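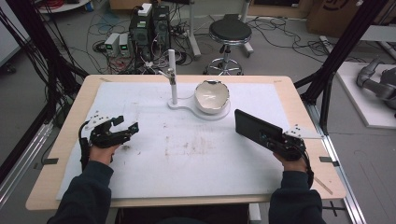

21 June 2019. Pack two went back on the cycler this morning after sulking at 82 percent of its rated capacity since April. The target, for anyone joining the saga late, is a wall unit that can carry a small house through the evening peak and then charge again on cheap overnight power. Trallthorpe wants 3000 cycles out of it. We have managed 714. The cells arrived with a data sheet showing a lovely flat line out to the far right of the page, and I'd like to meet whoever drew it. I cleared a bench to write this up and got as far as the big white foam board, where there's a white bowl sitting at a slight tilt beside the post, and I have spent longer looking at that bowl than at the capacity plot. The bowl is in better shape.

Numbers from the last run, before I lose the sticky note:

- Charge to full, rest one hour, discharge at the evening-peak profile
- Usable energy fell off mostly between cycles 500 and 600
- String three is the warm one. String three is always the warm one.
- Noruvura inverter logged 2344 fault messages overnight, every one of them "grid present"

I asked Noruvura whether "grid present" is a fault. They replied that it is informational. It's informational in red, with a beep. I have turned off the beep by removing the beeper, and it's in the drawer with the fuse labels if anyone misses it.

On string three: I moved it to the bottom of the cabinet, where the air comes in. It's still warmer than its neighbors, so the "bad airflow" theory I defended at such length at the last meeting can be quietly retired. Next guess is a busbar joint. The torque marks on the lower row don't line up with the ones in the build photos, and the handwriting next to them looks like mine.

Redid all the joints on that string. Cleaned, retorqued, marked in green this time so we can tell which generation of mistake we're looking at. Resistance on joint four dropped by more than half. The others barely moved. Restarted at noon on the short profile.

The Dafis software people want to know if the pack can be made to sell power back when rates go up, then refill before dinner. It can. Doing that every day doubles the cycling, and somebody in the sales deck has already multiplied the savings by two and left the battery life where it was. I sent back a plot with the two lines crossing. No answer yet.

Madatden cabinet: door still doesn't close with the conduit in. They say the drawing is right. We measured the door against the drawing and it is right. The conduit is also right. File it sideways or buy a different elbow, I don't care which, but please stop using tape, it lets go when the cabinet warms up and the interlock trips the run.

To do:

- Read joint four again after the first 20 cycles
- Swap the temperature probe on string three with string one, in case the probe is the liar
- Order elbows
- Find out what the red light on the spare charger means (manual says "see manual")

4:40 pm, string three two degrees cooler than yesterday at the same point. Leaving it running overnight.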